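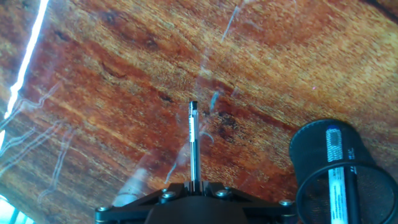 Volunteer sign-up at the Chisholm school opens again in September, and I think the paperwork should change before then. A parent who wants to shelve library books for an hour fills out 8 pages. So does the parent who drives a van to the overnight trip in Flarkasville. Those are different jobs and they carry different risks.

I have no quarrel with background checks. Anyone who is alone with students should have one, and should renew it on time. But the Stedemow district asks every helper for two references, a tax form and a doctor's note, and most of it sits in a drawer in the front office. Last year 17 people at our school started the packet and never turned it in.

Ikcombe uses a short form for helpers who stay in a room with a teacher, and the full packet for everyone else. Our board could vote on the same thing this winter. The short form would still need a signature and a copy of a photo ID. Parents who have already filed the full packet should not have to do it over.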